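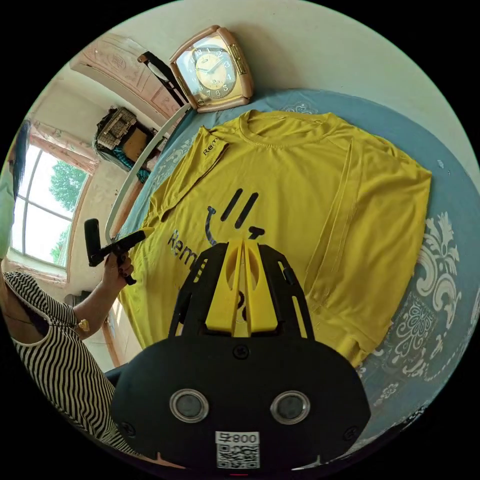 Section 4. Submitting a Written Response to a Draft Bill

This section explains how to file a response to a draft bill through the Zarow consultation portal. It applies to residents and registered organizations in the Bakholm and Besby districts. Responses to the draft Wetlands and Shoreline Protection Bill must be received by 1 Dec 2020.

Before you begin

Have the bill's reference number and the clause numbers you wish to address. Organizations also need their registration code.

1. Sign in and select Open Consultations.

2. Choose the bill from the list. The full text opens in a separate window.

3. Select Start Response, then state whether you are writing as an individual or for an organization.

4. Enter your comments clause by clause. General remarks go in the box marked Other Matters.

5. Attach supporting documents, if any. The portal accepts two files per response.

6. Review the summary page and select Submit. A receipt number is displayed - write it down before closing the window.

Note: A draft may be saved at any stage. Saved drafts are not treated as responses and are not read by the bill team.

Caution: A response cannot be edited after it is submitted. To replace one, file a new response and quote the earlier receipt number in Other Matters.

Publication of responses

Individual responses are published with the name of the sender unless the box marked Withhold My Name is checked. Home addresses are never published. The April consultation on river quality drew nearly 3,854 responses, and publication of a large set may take several weeks.

Questions about procedure should be sent to Idun Granström at the Dahlgren office. Requests for large-print or paper forms are handled by Elsa Sandberg at the same address.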